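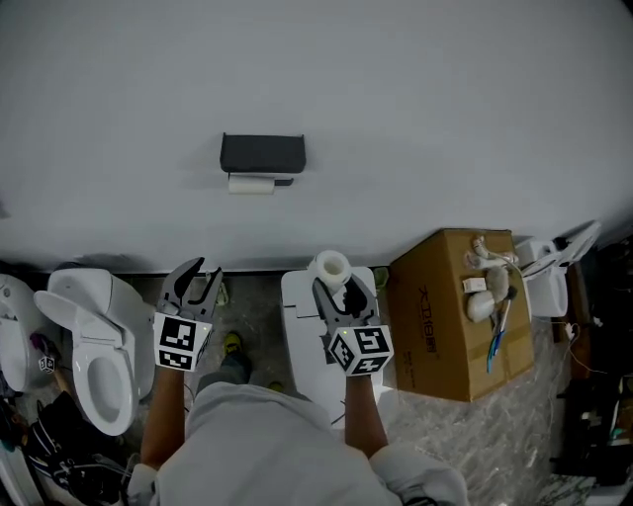
Price Caps Do Not Fill Shelves

Every few years a government rediscovers the price cap, and every few years I am told this one will be different. The latest batch of defenders point to Gristora, where the council froze the price of 84 household goods last October and then announced that inflation on those goods had dropped to zero. Well, yes. If you forbid a number from moving, it stays where it is.

What I would like to know is how many people could buy cooking oil at the official price. The council's bulletin doesn't say. It lists the price and leaves out the stock.

Aliki Psarras, whose column I usually read with pleasure, calls the freeze "a breathing space for families." I can see the appeal. A household that was spending 75 percent of its pay on food is not going to be calmed by a lecture on supply curves. But a breathing space has to end, and I have yet to find anyone on the council willing to name the month. Nine extensions have been mentioned as possible. Nine!

The wholesaler Muswood stopped deliveries to the hill towns within weeks. The council called this sabotage. Muswood said the capped price of flour was lower than what it paid the mill, before fuel. One of those claims can be checked with an invoice, and the council didn't ask for one.

Dagim Negussie has argued that firms like Muswood were padding their margins for years and can absorb the loss. Maybe some could. I am less sure about the corner shops, which never had much margin to pad. Chaltu Tufa runs one in Gebru. She now opens three mornings a week and sells mostly things that aren't on the list – batteries, shoe polish, birthday candles. Her old customers buy their sugar out of the back of a van, at twice what she used to charge.

The official answer is more inspectors. There are 382 of them at present, and each has the power to close a shop on the spot. I don't doubt that most are decent people. I do doubt that a badge and a clipboard will bring flour up the hill.

If the aim is to help poor households eat, give them money and let them spend it where the food is. Haris Durrani costed a plan like that in the spring and it came out cheaper than the freeze, once the payments to state suppliers were counted. His figures may be too rosy – mine usually are. The council hasn't published any figures of its own to put beside them.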